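問い合わせ番号 901
件名:ハンドグリッパ 左側の把持ずれ、および教示作業の手順変更について
対象設備:Trerard 教示セル 4番
状態:対応中(部品待ち)
起票:Awwad 包装課 日勤

【起票内容】
蓋付き小型容器の開閉教示で、左グリッパの把持位置が安定しない。閉じ指令の値は左右同じだが、左だけ容器の壁面に対して斜めに当たる。朝の点検では開閉動作に異音なし。Gruler 側のログにエラーコードの出力はない。
2月の手順改訂以降、包装課では手作業の蓋閉めを減らし、教示データの収録を日勤の担当に含めている。収録が止まると後工程の自動機の調整も止まるため、優先度を「中」から「高」に変更してほしい。

【一次回答:設備保全】
ソフト側の切り分けを先に行う。以下を実施し、結果を追記のこと。
1. 左右の開度ゼロ点を再取得
2. 制御箱の再起動後、無負荷で20回開閉
3. 指先パッドの目視確認(照明を当て、全開の状態で見る)
4. ケーブルのコネクタを左右で差し替え、症状が移るか確認

【起票者追記 10:40】
1、2は実施済み。変化なし。4は差し替えても症状は左のまま。ケーブル起因ではないと判断する。
3について、片側の爪のパッドは内側の縁がほつれ、下部で帯状に垂れている。対向側のパッドは縁にわずかな凹凸がある程度。爪上面のねじ穴に目立った異常は認めない。

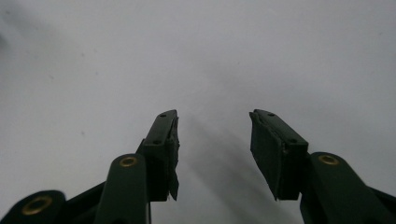
パッドの交換履歴を確認したところ、前回交換時の開閉回数が記録されていない。点検表の該当欄が空欄のまま運用されていた。交換目安は2,000回だが、現在の累積回数は不明である。

【設備保全 11:25】
パッド起因の可能性が高い。縁が垂れた状態では接触面が一定にならず、ゼロ点を取り直しても再現性は出ない。はさみ等で垂れた部分を切り落とす処置は行わないこと。パッドの厚みが変わり、収録済みデータとの整合が取れなくなる。
Bukolov 倉庫に予備パッドの在庫を照会中。届くまでの間、左グリッパを保持側、右グリッパを操作側とする暫定手順に切り替える。保持側は容器の胴を軽く押さえるのみとし、持ち上げ動作は収録しない。

【包装課 13:15】
暫定手順で収録を再開する。条件は次のとおり。
・容器は透明、白いフリップ式の蓋付き。作業板の中央付近に置く
・蓋は開いた状態から開始
・両手とも机上姿勢から進入し、戻りも同じ経路とする
・1件の収録は70秒以内

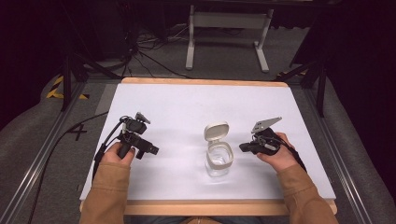
担当者から、左右の役割を固定すると右手首に負担が偏るとの申告があった。従来の手作業では左右の持ち替えが各自の裁量に任されており、偏りは問題になっていなかった。教示作業では動作をそろえる必要があるため、同じ姿勢の反復が以前より多い。暫定期間中は20件ごとに担当を交代する。交代時刻は収録端末の備考欄に入力すること。

【設備保全 14:05】
交代の件、了解。グリッパ手甲側のストラップは担当者ごとに締め直すこと。締め具合が変わると指先の向きがずれる。交代直後の1件目は確認用とし、学習用フォルダに入れない。
なお、朝から10:40までに収録した分は破棄せず、「左ずれ」の区分で隔離保管する。使用可否は Gruler の解析担当が判定する。

【包装課 15:30】
質問2点。
(1) 隔離した分は当日の実績件数に含まれるか。含まれない場合、日勤の目標件数を下げる必要がある。
(2) パッドの日常点検は包装課と保全のどちらの担当か。手順改訂版には「使用者」とだけ記載されている。

【設備保全 16:10】
(1) 実績に含める。設備側の不具合による除外は、担当者の件数から差し引かない。集計表の式は当方で修正する。
(2) 始業時の目視は包装課、交換と回数記録は保全とする。手順書の「使用者」は「収録担当」に改める。目視の基準は、縁のほつれ、垂れ、浮きのいずれかがあれば使用停止とする。

【設備保全 16:45】
Bukolov より回答。左用パッドの在庫あり、次便で出荷予定。右用は同時交換が望ましいため、左右一組で手配した。交換後の作業は以下のとおり。
・ゼロ点の再取得、無負荷で20回開閉
・同一容器で保持位置の確認
・累積回数を0に戻し、点検表に記入
・暫定手順の解除を包装課に連絡

【未完了項目】
・パッド交換(保全)
・隔離データの判定(Gruler)
・手順書の文言修正(保全)
・担当交代間隔の見直し(包装課。手首の申告内容を添付のこと)

本件は交換後の確認結果が記入されるまでクローズしない。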